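What is a petition?

A petition is a written request, signed by people who agree with it, and sent to someone who has the power to decide. That might be a council, a parliament or a head teacher. People use petitions to ask for a change, or to ask for something to stay as it is.

The parts of a petition

Every petition has a heading, a request and a list of names. The request should be one or two sentences long. It must say what is wanted and who is being asked. "Make Humcombe better" is too vague. "We ask Humcombe Town Council to keep the library open on Saturdays" is clear.

Each person who signs gives their name and usually their postcode. The postcode lets the council check that the person lives in the area. A person may sign once only. If the same name and address appear twice, the second is crossed out.

What can a petition be about?

It has to be about something the council is in charge of. Town and district councils deal with matters such as parks, bins, car parks and play areas. They do not decide on income tax or the army. A petition on those subjects goes to parliament instead.
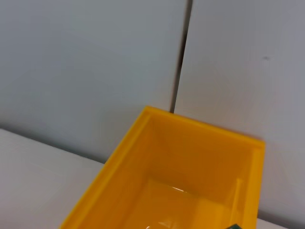
A yellow plastic bin.

What happens next?

In Humcombe, the number of signatures decides what the council must do.

Fewer than 36: the council treats it as an ordinary letter and sends a reply.
36 or more: the petition is read out at a meeting.
300 or more: the councillors must hold a debate.

The person who started the petition is called the lead petitioner. At a debate, the lead petitioner may speak for five minutes. Councillors then discuss the request and vote. They can agree to it, refuse it or ask for a report. The council has 60 days to publish its answer.

In April the lead petitioner was Irja Turunen, who asked for a crossing on Harju Road. The councillors asked for a report.

Can children sign?

Yes. Humcombe has no lower age limit for petitions, although voting in elections has one.

Does a petition have to be obeyed?

No. A petition shows how many people want something. The decision still belongs to the councillors.

Words to know

Councillor: a person elected to sit on a council.
Debate: a formal discussion with rules about who speaks.
Signature: your name, written by you.

Written by Bindu Palaniappan. Page last checked July 26, 2018.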